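Friday Ferry

The Skenska boat leaves at 9 and I am running. One shoe half on. My bag keeps hitting the back of my knee and the strap is going, I can hear it going, little pops of thread.

Two messages from my sister. First one: She's asking for you. Second one: Bring the blanket.

The blanket isn't finished. Eleven winters it's been not finished. Mother started it, her hands quit, I said I'd do it, I didn't. She cast on 200 stitches. I have 201. Every time I go back I find 201 and I have never once found where the extra one came from.

Ticket window. Closed. Machine. Broken. A boy in a Bolta Lines jacket waves me on anyway, go, go, pay on board, and the ramp is already humming under me.

I made it. Sat down on the first bench inside. Couldn't breathe for a bit.

Then needles out. No plan, just out. Three hours to the other side and more than 100 rows to go, which can't be done, I know it can't, I can do the math. I did the first row so fast I split the yarn twice. Went on. Coffee came, went cold, somebody took it away. 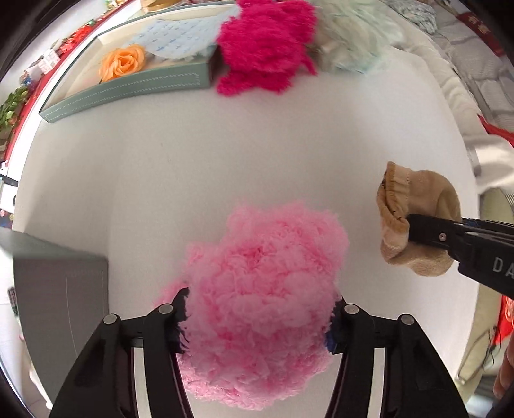 Pink, fluffy, and a lot of it.

Past the lighthouse I stopped trying to finish. When was that, half past ten maybe. I just wanted to get to the end of the skein. The woman across from me had a sack of onions on her lap and was watching my hands.

You've got one too many, she said.

I know.

She leaned over teh onions. Put her thumb on a spot near the edge, way down, down in my mother's part. The old part. There, she said. She picked up a loop that wasn't hers to pick up. That's not a mistake, that's somebody starting a border.

I looked. I looked for a long time, the boat going up and down.

A border. She'd been going to do a border and never said so, or she said so and I was on the phone.

Then the horn, and everbody standing up at once, and the woman gone with her onions down the stairs. My sister on the dock in her work coat. Waving with both arms, come on, come on.

I put the needles through the ball and ran.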